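Storing household flammables safely
By Pylyp Vakulenko, 23/07/2020
8 shares

I love a good shed clear-out, and the shelf that always needs it most is the one with the white spirit, firelighters, half-used paint and camping gas. An afternoon on that shelf is time so well spent!

Start by getting everything out and reading the labels. Keep liquids in the tins they came in, lids pressed down hard, and stand them on a metal tray. Gas cartridges go somewhere shady and airy, well away from the boiler – and never under the stairs, where they'd block your way out.
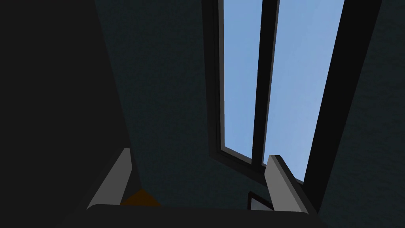 Can I keep barbecue lighter fluid in the kitchen? The shed is a much better home for it, on a high shelf with the cap tight and the matches stored somewhere else entirely.

Oily rags are the ones to watch. Linseed oil can heat up all by itself in a scrunched-up cloth, so spread rags out flat outdoors until they're stiff, or soak them in water and seal them in a metal tin. I do this every April when I oil the garden bench and it takes 2 minutes, tops.

Leftover fireworks want a closed metal box, somewhere cool and locked. And do ring your council before taking old paint or fuel to the tip, as plenty of sites will only take it on certain days.

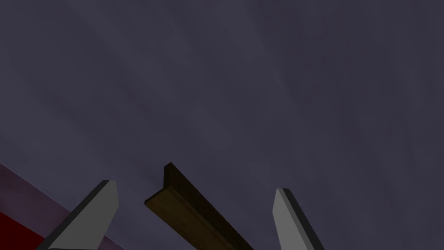 Hordiienko wrote in to say that an old biscuit tin does the job beautifully for rags, so long as the lid fits properly and you write on it what's inside.

2 comments

Plarnard: Did my shelf last night, found three tins of the same varnish!

Wasis: What about petrol for the mower? Mine's in a proper can but the shed gets baking hot.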